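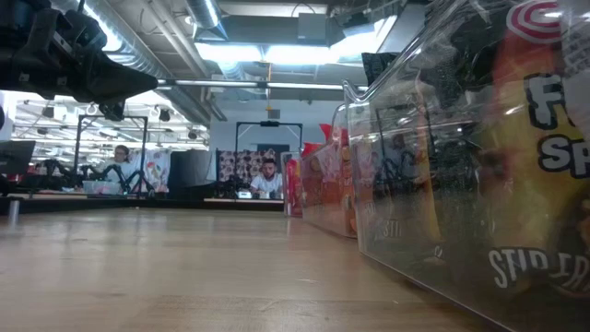
A bench with three clear bins, and other stations behind it.

Evby planner FAQ
Maintained by Kirsty Mudgway. Last edited Thursday, March 3, 2022.

What does Evby do?
It takes a bin, a package and a side of the table, and hands back a path for one arm. Deciding which package is Hilidby's job. If the arm goes confidently to the wrong noodles, please file it under Hilidby.

Why does Hilidby mix up the bin wall and the thing in it?
Clear plastic shows you what is inside, what is behind and a fair amount of the ceiling lights. Set wall_mode to "known" and give it the bin model. The default is "guess", and it does.

My plan fails with error 3559. What now?
No grasp passed the collision check. Usually the package is leaning on its neighbors and both fingers want the same gap. Raise max_samples from 40 to 2000 and try again. If it still fails, the planner is right and you are going to have to move something.

Can both arms plan at once?
Yes, as of the last release. Each arm reserves the space it means to sweep, and the other plans around it. An arm with no task can park low and open over the wood while its partner lifts a package beside the front tray. It looks idle. It is holding a reservation, like a coat on a chair.

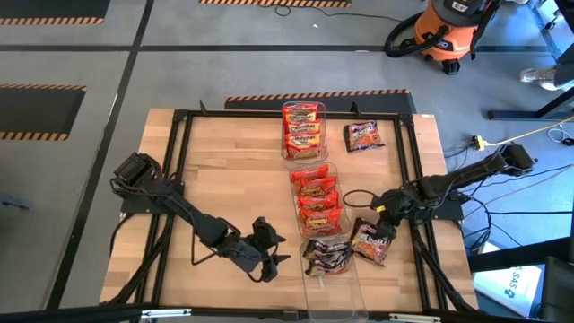
Does Evby know about cables?
No. Keep loops out of the lift zone by hand. Eamon Kinsella has a branch that models them as very thin fog - ask him in April.

Can I replay a log without the arms?
Run foda replay with the log name. Foda ignores force readings, so every grasp in replay is a triumph.

Is the old Reisinger config format still supported?
It loads, with 3 warnings. Two of them matter.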